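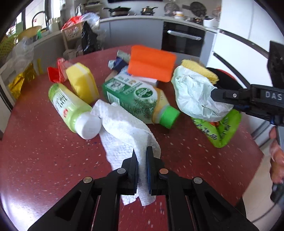
Round table, kitchen area. Paper towel in one gripper, pale green bag in the other.

Home | Notebook | Sites | Archive

Thursday, August. Table clearing, hand-held grippers

Target for the month is 3000 clean recordings from the Skunwood crew. We have nearly 900. The slow part is soft stuff. Cartons and bottles go quickly, but paper towel and thin bags fold under the fingers and people regrip.

The crew at Skunwood used to do plain cleaning shifts. Now half of each shift goes to recording with the grippers, and the other half is still cleaning with bare hands. Two of them told me the recording half is harder on the wrists. It's also slower, and the old room quota was never changed to match. Asked Smits to drop it on recording days. They agreed to a trial until the end of the month.

Changes from today:
– 90 minutes of recording, then swap to hand work
– wipes and towels first, while people are fresh
– crew can mark a take as bad themselves, no sign-off needed

The last one was their idea. Before, a bad take went to Miltard for review and came back days later, when no one remembered it.

Still open: what happens to the hours once the Fliltisix arm does tables by itself. I was asked twice and had no answer. Put it on the list for the site meeting.

Comments (2)

nightshift2: Wrist thing is real. Can we get the lighter handles back?

benchrat: Fine with the swap, but 90 is long for towels. Try 60?

Contact | Back to top | © Miltard workshop notes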